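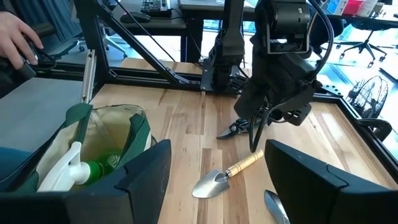 Wrist camera view, garden tool task: trowel, pruning shears and open tote bag.

Pre-Session Inspection Checklist – Turkelby Workcell
Study: wrist-view policy, tote packing (Pludine method)
Inspector: Daranee Suksawat
Date: 4 Mar 2021

1. Emergency stop tested before motors are enabled. PASS

2. Gripper fingers seated and fasteners checked. PASS
Comment: Left finger retightened. Repeat this check after 200 episodes.

3. Arm cables clear of the table surface through full travel. CONDITIONAL
Comment: One cable loop hangs close to the tabletop. Add a tie before the next session.

4. Bladed tools placed flat, within the table rim. PASS
Comment: No hand placement of the shears while an arm is enabled.

5. Bottles stowed in the bag, spray nozzle pointing right, bag open at the top. PASS

6. Trial log matches recorded episodes. FAIL
Comment: Log shows 430 evaluation trials, of which 332 are scored as successes. Two trials stopped by the operator were left out. Under the protocol, operator stops count as failures – the success rate must be recomputed before it is reported.

7. Training set frozen at 1,952 demonstrations. PASS

Disposition: Evaluation may resume once item 3 is closed. Item 6 is assigned to Harish Malhotra.
Reviewed by: Wafula Mwakalinga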